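Kitchen testers wanted - Lindton, July sessions

Do you have opinions about pouring? Does a lid that drips down the side bother you for the rest of the day? We'd love to hear from you!

Veser is looking for 10 people to spend a morning with small countertop containers: syrup pourers, oil bottles, dressing jars and the like. You'll open them, close them, pour from them, take them apart for washing and tell us what you think. Messy notes are welcome - so are complaints. 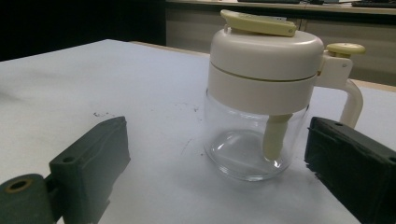
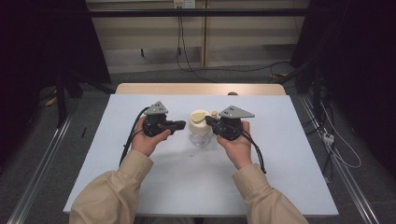
Clear body, pale lid: one of the shapes on our table.

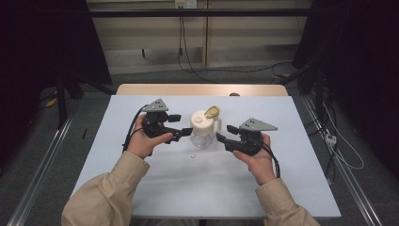

Leonie Eder came to the last round and wrote to us afterward that she had never thought so much about a thumb lever in her life, and that she'd gladly do it again if there were more left-handed designs next time. There will be!

Sessions run three hours, with a lunch break. No experience needed, but you should cook at home at least twice a week and be 18 or over. Tell us about any food allergies when you sign up.

To apply, send a few lines about your kitchen to Carys Ellis at Veser, Room 234, Lindton.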